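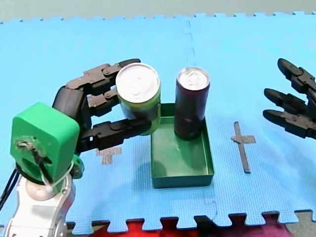 Small trays find a big following at Chong's drinks counter

WULTASDALE, 2022-07-25: If you have walked down to the Skendton end of the high street this summer and wondered why so many people were coming out of Chong with a little tray held out in front of them like a birthday cake, the answer is the pick-your-own drinks counter, which has gone from a bit of an experiment in February to the busiest corner of the shop.

The idea is simple enough that a good many customers have told owner Marlina Chong they wish they had thought of it. You choose your cans one at a time from the shelves, carry them over to the counter, and set them in a tray to take home. There are no fixed packs and no minimum. A household where one person likes lime, another likes grape and a third won't drink anything but plain soda water can all be kept happy, and the tray comes back the next time you're passing (or the time after that, Chong says, she isn't strict about it).

"My father sold drinks by the case and only by the case," said Chong, who took over the shop from him and still keeps his old price board in the back. "People used to buy a whole case of something for a party and then you'd hear about it for months, how they still had it under the stairs. I thought, let them have a couple of each and see how they get on."

She and her nephew, Hafiz Yeoh, cleared out the old magazine rack to make the space, which took them the best part of a weekend and turned up a quantity of lost pens. The shop has since sold nearly 3000 cans over the counter, a number Yeoh worked out from the register rolls one rainy evening and has been repeating cheerfully to anyone who comes in.

The trays are plain, shallow things with low walls, easy to rinse and easy to stack, and they come in green. Yeoh would have liked a choice of colors, but green was what the supplier had, and by now people ask for "a green one" as if there were others. A deposit of $2 covers the tray, and you get it back when the tray does.

Then there is the mat, and it is hard to talk to anyone at the shop for very long without the mat coming up. In the first weeks the cans were set straight down on the hard counter top, and on a Saturday-sized crowd the clatter was something terrible. Puspita Pelupessy, who runs the Codex bookshop on the other side of the wall, put up with it very kindly for a while and then came round carrying a stack of interlocking foam tiles that her children had outgrown.

"I'd been reading the same page over and over," Pelupessy said, laughing. "I wasn't cross, I buy my ginger beer there! But you could hear every can through the wall, and then you'd wait for the next one. The tiles were only sitting in our hall closet. I said to Marlina, try these, and if they don't suit you I'll have them back."

They have not gone back. The light blue tiles lock together along their edges like a jigsaw, so they can be lifted off and put down again in a few minutes when the counter wants a proper wipe. Chong says a can set down on the foam makes hardly any noise, and she has come to like the color as well, especially on gray mornings when the front of the shop gets very little sun. 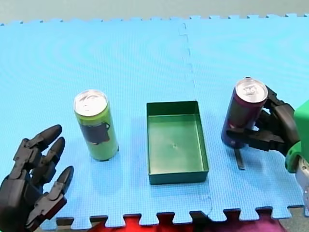 A green can and a dark purple one with a tray between them on the blue foam mat.

Regulars have developed their own ways of going about it, as regulars will. Sekar Raju, a retired bus driver who lives above the dry cleaner's, comes in most mornings and never takes the same pair twice running. He keeps a notebook at home with marks out of 10 for everything he has tried, and was willing to share that a pear soda had recently been given a 9, the highest score in the book so far. The lowest he would rather keep to himself, as he has met the man who delivers it.

"It gets me down the stairs and out the door," Raju said. "I have a look at what's new, I have a chat with Hafiz, I go home and put the can in the fridge and that's my treat for after lunch. I used to buy the big packs and by the end you're sick of the sight of them."

For Nabila Pillai, who has three children and a very small refrigerator, the attraction is mostly one of peace. Each child picks a can on the way home from swimming, each can goes in the tray, and the argument about who drank whose is over before it starts. Her youngest picks by the color of the can and has so far been through every green one on the shelf. Pillai herself admits to doing very much the same thing.

"You see a nice purple can and you think, well, I'll have that," she said. "Half the time I don't know what flavor it is until I'm home."

There have been a few grumbles. Some customers miss the discount that came with a full case, and Chong has kept cases of the most popular drinks in the storeroom for anyone who asks. The tray is also no friend to cyclists. Yeoh has been looking into some kind of lid or strap, and says that if anybody in Wultasdale is handy with elastic he would be very glad to hear from them.

The shelves themselves are due for a change in the coming weeks, with the iced teas moving down to where shorter customers can reach them and a new row set aside for drinks from small makers in the Skendton area. Chong has already had samples from a couple who make elderflower soda in their garage, and says it is very good indeed, though they are still deciding what to put on the can. Suggestions for other drinks can be written in the exercise book beside the register. It is well worth a read while you wait, particularly the long exchange in two different inks about whether cream soda ought to be pink.

Pelupessy, meanwhile, has started recommending a drink to go with each book in the Codex window, and sends people next door with the name on a slip of paper. Chong returns the favor by keeping a few of the bookshop's paperbacks by the door.

The pick-your-own counter is open whenever the shop is, from 8 in the morning until early evening. Trays can be handed in at the register, or left inside the door of Codex if Chong has already closed for the day.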